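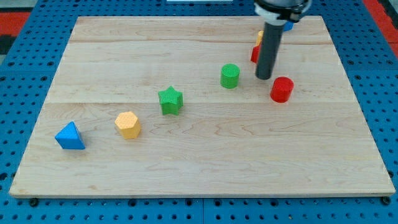

Firkina estimates the board plane once per session and reuses that estimate for every push. Object poses are then tracked on the plane at the rate set in `tracker.yaml`. Segmentation separates blocks by color first and top-face outline second, so the green star and the green cylinder get separate track IDs even though they fall in neighboring color bins. Blocks hidden behind the rod keep their last confirmed pose.

### 4.2 Registering the board

1. Move the arm to `home` and confirm that the state reads `IDLE`.
2. Run `firkina plane --fit --samples 100`.
3. Check the residual. If it is above the limit in `plane.yaml`, repeat step 2.
4. Run `firkina track --start`. Each block should report `LOCKED`.
5. Set the tip clearance in `push.yaml`, then reload the planner.

**Note:** A block reported as `STALE` is left out of planning after 70 missed updates. Retract the arm to restore its track.

**Caution:** Do not edit `push.yaml` while a push is running. The planner reads the file at reload only, and the controller will keep using the old clearance.

### 4.3 Error 138

The planned path crosses the board boundary. Shorten the push or choose a different contact side. If the error remains, run `firkina plane --clear` and start again at step 1.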